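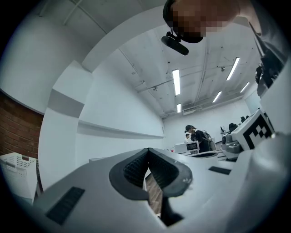

Progress report on household and shop-floor chores
Prepared by Sigrun Kristiansen for Marama Mahuika, Fjeld programme fund
9 July 2024

Dear Marama,

You asked me to write this second report in plain words, so that the members of your board who are not engineers can also read it. I have tried. The question you gave us at the start was simple: can a machine do the chores of a house or a small shop yet? My answer for this period is: a few of them, slowly, and with a person standing near.

What we have worked on

Since the last report we have kept to four chores. These are folding towels, emptying a shopping bag on to a counter, putting tins on a shelf with the label to the front, and wiping a table. The first and the last belong to the home part of the programme, the other two to the shop part, which we do together with Primau.

For each chore our people first do the work themselves with the hand-held grippers. The recordings are then used to train the arm, which we call Mellus in all our papers. We had planned 300 recordings of each chore. For tins and for the table we have them all. For the shopping bag we have 155, and I explain the reason further down. Towels are complete in number, but I am not content with the quality of the early ones and we will make 150 of them again.

Results

Tins on a shelf is our best chore. Mellus can take a tin from a box and place it in the row, and in most trials it does not touch the neighbours. Turning the label to the front is still weak. If the tin is standing wrongly by a quarter turn, the arm often leaves it so. The shop manager at Primau told me she could live with this for cat food but not for coffee.

Wiping the table goes well when the table is empty. When there is a cup on it, the arm wipes around the cup, and it does not lift it. A person would lift it without thinking. We have started to record this as a separate task.

Towels are possible for small and medium sizes. The fold is not so straight as I would wish, and it is slow. My colleagues fold a whole pile while the machine is busy with one. Large bath towels we have stopped for the moment, as one arm cannot hold both corners and we do not have a second arm in this budget.

The shopping bag is the most difficult. Paper bags keep their shape and the arm can reach inside. Soft bags fall together, and then the camera sees only cloth. We lost many days on this before we agreed to use paper bags only until the autumn. This is the reason for the low number of recordings.

Problems and delays

The new finger pads from Skolico came late. The old ones had become smooth from use, and tins were slipping. With the new pads the slipping is much less, but the older towel recordings do not match so well any more, so a part of them must be repeated, as I wrote above.

We also had trouble with tiredness. Recording the same chore for a whole morning is hard on the wrist. We now change people every hour, and we mix the chores during the day. It makes the planning more complicated, but the recordings from the afternoon have become better.

Money

We are inside the budget. Pads and spare parts cost more than I had foreseen, travel cost less. The full table goes to your office separately, in the form which you sent me in spring.

Next period

Until November we want to finish the shopping bag with paper bags, repeat the towels, and test the tins for 2 weeks in the back room of the Primau shop during normal opening hours. The staff there have agreed, with the condition that one of us is always present and that the arm can be stopped by anybody with one button. I think this is a fair condition.

I would also like to ask for your opinion on one point. We could add a fifth chore, loading a dishwasher, which your board mentioned at our last meeting. My own wish is to wait. Plates and glasses are heavy, slippery and of many shapes, and I would prefer to give you four chores in good order. If the board feels strongly about it, please tell me before the end of the summer, so that I can order the parts in time.

With kind regards,
Sigrun Kristiansen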